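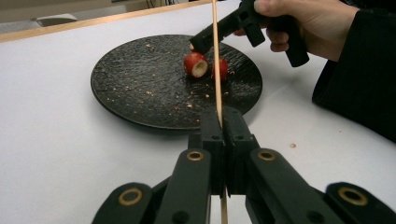

Fostell is hiring a bench technician to look after the hand-held grippers at our Dilov Street workshop. The job is full time, on site, and reports to Tania Selvanayagam, who runs the hardware side. You would be responsible for the pairs our operators use for food handling tasks, and for keeping each pair in the same condition from one shift to the next. The work is small and fiddly. An operator may need to hold a bamboo skewer upright between two flat fingers while the second gripper comes down over a piece of radish, and any play in the linkage arms shows up at the fingertips. Brass-colored bushings sit in the pivot points of those arms, and they will take up a good part of your week.

We have 30 pairs in service and a shelf of spares. Until now the operators have done their own upkeep between sessions, with help from Gerardo Villanueva when he could get away from the print room. Gerardo is moving over to the printers for good in August and we want someone in the chair before he goes.

What you will do

Check every pair before the morning shift. This means closing the fingers on a gauge strip, working the trigger through its full travel, and feeling for side play at each pivot. A pair that fails goes in the red bin with a tag and a spare goes out in its place.

Replace worn bushings. They are pressed in on an arbor press with a stop block we made for the job. If the hole has opened up, scrap the arm and fit a new one - we do not glue bushings in.

Clean the grippers after food work. Crumbs and juice get into the screw holes along the fingers and behind the linkage. The fingers come off for washing. The body does not go in water.

Match the fingers. Both have to meet flat along their whole length, or thin items roll out sideways. You will shim or reprint as needed.

Keep the log. Every gripper has a number and a page, and every part you change gets written down. We strip each one completely after 200 hours of use whether or not anyone has complained about it.

Calibrate after any repair that touches the arms or the fingers. The procedure is written up and takes two people for the first step, so you will need to borrow an operator.

What we are looking for

At least 2 years of hands-on repair or assembly work on small mechanisms. We do not mind what kind. Camera repair, sewing machines, dental equipment, bicycles, and lab instruments would all carry over well.

You should be comfortable with calipers, taps, reamers, and small hex hardware, and you should know when a screw in plastic is tight enough. You should be able to read a dimensioned drawing and notice when the part in your hand does not match it.

Some experience with 3D printing helps. Gerardo's group will run the printers, but you will be ordering parts from them and sending bad ones back.

You do not need a degree and you do not need to write code. There is a short script that runs the calibration and we will show you how to use it.

Good near vision, corrected or not, is needed for this job. You will be seated for most of the day, with some lifting of part bins.

Hours and pay

Monday through Friday, 6:30 a.m. to 3 p.m., with a half hour for lunch. The early start is fixed, as the checks have to be finished before the operators come in. Pay is $249 a day to start, reviewed after the first six months. Health and dental coverage start on the first day. We supply tools, but you are welcome to bring your own if you prefer them.

Food allergies: the tasks change often and use raw vegetables, fruit, nuts, and bread. Residue comes back to the bench on the grippers. Please tell us about any allergy before the bench visit so we can talk through whether the job can be set up safely for you.

How to apply

Send a resume and a few lines about something you have repaired more than once, what kept going wrong with it, and what you changed. Photos are fine but not required. We do not need a cover letter beyond that. Address it to Tania Selvanayagam, Hardware, Fostell, and put "bench technician" in the subject line.

Applications are read as they come in, and the posting closes Tue 14 July. People we would like to meet will be asked in for a paid half-day at the bench. You will strip one gripper, replace two bushings, put it back together, and go over your log entry with Gerardo. Parking is behind the building, and visitors should use the side door marked Deliveries.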